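Needle drivers: Goltaswood or Šimkus on a Praltarano controller?
Tool tips and end effectors

priit_paju
We have had both makes of driver on the same pair of arms in Parnilcombe for two weeks and I still can't decide which to keep. The controller is the Praltarano in both cases, same gains, same foot pedals. The job is plain interrupted sutures.
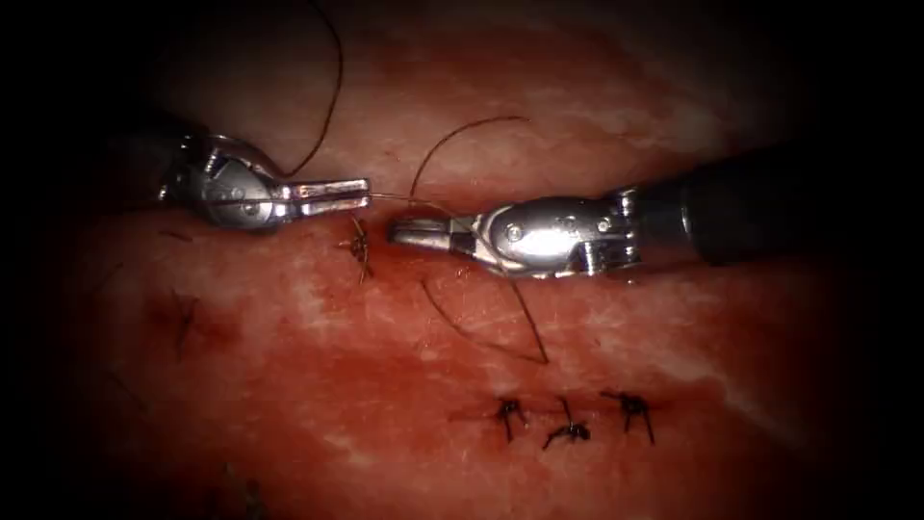 The Goltaswood closes faster and has less play in the wrist. The Šimkus feels softer at the end of travel, so I tend to squeeze harder than I need to. I ran 200 open and close cycles on each before mounting them and neither cable set needed tightening afterwards. Thread handling is where they differ most. With the Goltaswood I can pull a tail through without looking for it twice.
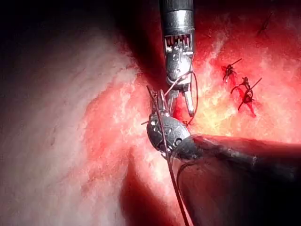
marlpit says he would not judge either of them on the stock Praltarano settings. In his view the grip loop is filtered too heavily and adds 20 ms, and the softer jaw gets blamed for it.

priit_paju
I tried it with the filter turned down. The Šimkus improved a bit but the wrist started to buzz when held still, so I put it back.

oddgear
Then your cable tension is wrong. Mine doesn't buzz at all on that setting. Are you comparing the same jaw faces?
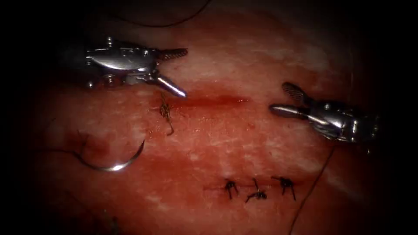 priit_paju
Tension was set by the manual, with their gauge. I take the point on faces, I should have said more about that. Fine ridges suit thread and I want something coarser for the needle. You can see both sorts with the jaws open, ridged on the left and cross-hatched on the right, and the needle lying on the tissue lower left. I'll swap sides and run it again.

oddgear
Swap sides and swap faces, otherwise you are only testing your left hand.

marlpit
Disagree. Change one thing at a time.

priit_paju
Sides first, then faces. Camera stays where it is.
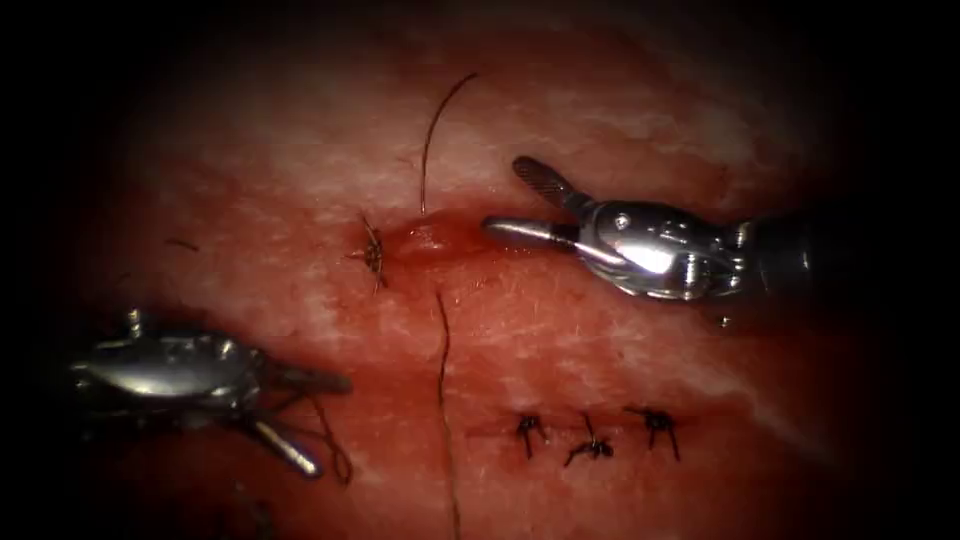

Last edited by priit_paju at 16:40

The pedals stay as they were too. I have two spare Šimkus tips if anyone wants to try the filter setting on their own arms. Message me, postage is on you.

oddgear
Message sent.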